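Olga Magalhães wants it understood that she likes cushions. She has owned plenty. She simply thinks that by the time a sofa has nine of them on it, somebody in the house ought to be asked a few questions.

"People ring me about the sofa," she says. "It's too small, it's too hard, they hate the colour. I go round and I can't see the sofa. I'm looking at a pile of soft furnishings with a dog on top."

Magalhães has been sorting out other people's living rooms for 14 years, first as a favour to her sister-in-law and later for money. The business is called Lilledura, a name she got out of a dream and has regretted on the phone ever since. ("Two Ls, then another. No, further along.") She works by the visit, brings her own tea bags and takes her shoes off at the door whether or not she is asked.

We meet at four on a wet November afternoon, in a café with benches she dislikes. She sits on one anyway and folds her coat into the small of her back.

Her method, if she'll let you call it that, begins with everything soft going on the floor. Throws, cushions, the blanket with the burn in it. Then the owner sits down on the bare sofa for ten minutes without a phone. Most of them have never done it. One client, Maarten Van Leeuwen, lasted four minutes before admitting he had spent $909 on a reclining armchair to avoid a sofa that was perfectly comfortable once you took the bolsters off.

"He was very quiet," says Magalhães. "I made him a tea."

Van Leeuwen, reached later, remembers it differently. "She made herself a tea," he says. He kept the armchair.

After the sitting comes the putting back, and here she is strict. Two cushions for a two-seater, three for anything longer, and they must be for leaning on. She has no patience for the karate chop down the middle. She will not discuss tassels. Colour she leaves to the household, with one condition, which is that a cushion should be easy to find when it falls off. 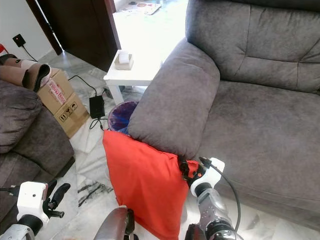
Grey is what most people have now, and Magalhães has made her peace with it. She calls it the weather of the living room. A big grey microfibre sofa with fat rolled arms forgives a lot, she says, though the seat will show every crease you put in it, and if there's a second one opposite in a brownish grey, the whole room can start to feel like a waiting area. That is where she'll allow something loud. An orange-red cushion down against the front of the armrest is doing its job even when it's halfway to the floor, in her view: you know where it is, and you know where it goes. The cardboard box behind the other sofa is a different conversation. "Everyone has the box," she says. "Ask them what's in it. They'll say cables."

She has her critics. Assunta Bianchini, who sells curtains two doors down from the café and has known her for years, thinks the three-cushion limit is tyranny. "My mother had 19 on the one couch," Bianchini says. "We sat on the floor. It was lovely."

Magalhães has heard about the 19. She puts her coat back on, inspects the bench one more time and asks the girl at the counter whether they've ever thought about a cushion. Just the one, she says. Maybe in green.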